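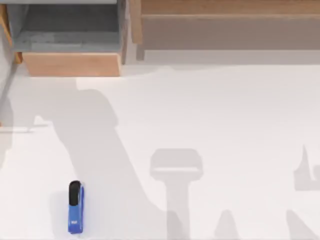 Blue stapler on a white tabletop.

Kivance Knee Support with Side Straps: my review after one winter

I am a bookkeeper and I sit a lot. Last year my left knee started to hurt when I stood up from the chair, and also on the stairs, mostly going down. My physical therapist, Ismail Berrada, gave me exercises and said that a support could help me during long days, if I don't wear it the whole time. He did not recommend a brand. I bought the Kivance in January and I have used it on most working days until now.

The support is a sleeve with an opening for the kneecap and 4 straps, two above the knee and two under. You pull it on like a sock and then close the straps. The first time I closed them too tight and my calf felt heavy after one hour. The instructions explain the correct order, but they are printed very small, and I found them only when I wanted to throw the bag away. Start with the lower straps.

For size, please measure your leg and do not trust your clothing size. I ordered medium, as I always do, and I had to send it back. The shop, Homden, changed it for a large without any discussion, but it took nine days. 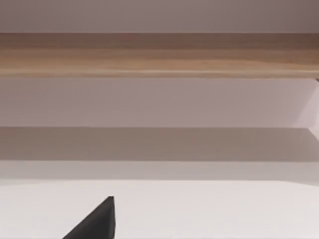 At the desk I almost forget that I wear it. The fabric behind the knee is thinner than the rest, so it does not make a thick fold when I sit. Walking is also good. On the stairs I feel more secure, although the pain did not go away from the support alone. I believe the exercises did the bigger part of the work. In warm rooms it becomes uncomfortable after 90 minutes or so, and my skin gets red under the top edge. I take it off at lunch and put it on again later.

Washing is by hand only. I wash mine on Thursday evening and it is dry the next morning if I hang it open. One strap has begun to lose its grip at the end. It still holds, but I did not expect this so early.

Before this one I had a simple sleeve from Dranusow, without straps. It was cheaper and easier to put on, but it rolled down every time I walked more than 300 meters. My sister has the Nørgaard model with metal hinges, and for office work I find it too stiff.

I would buy the Kivance again for desk days and short walks. For sport I can't say, I did not try it. Four stars from me, and the missing star is for the strap.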